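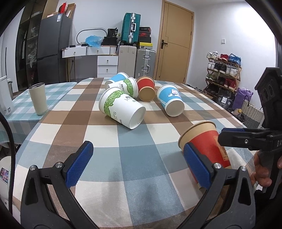
Según comenta un lector, los vasos de papel de Fasex se ablandan por el borde antes de acabar el café, y pregunta si el surtido de Stemham aguanta más. Respuesta corta: sí, con reservas.

El paquete surtido trae 224 unidades en varios diseños: rojo con borde kraft, blanco con hojas verdes, azul y blanco, y uno infantil con un animal de dibujos. Los tamaños no coinciden entre diseños, así que conviene apilarlos por separado.

Rigidez: correcta. Con agua a temperatura ambiente, unas 9 horas sin filtraciones en la costura. Con café recién hecho, el cuerpo cede algo al presionar a media altura; el borde enrollado no se deforma.

Estabilidad: base estrecha respecto a la boca. Vacíos, vuelcan con poca corriente de aire. Sobre mantel de tela, peor que sobre mesa lisa.

Impresión: nítida, sin transferencia de tinta a los dedos. De los vasos probados, 2 tenían la costura ligeramente desalineada.

Embalaje: bolsa fina, sin cierre.

Valoración: 3,5 sobre 5. Para uso infantil o bebida fría, suficiente. Para café, sigo con los Keskinen de doble pared.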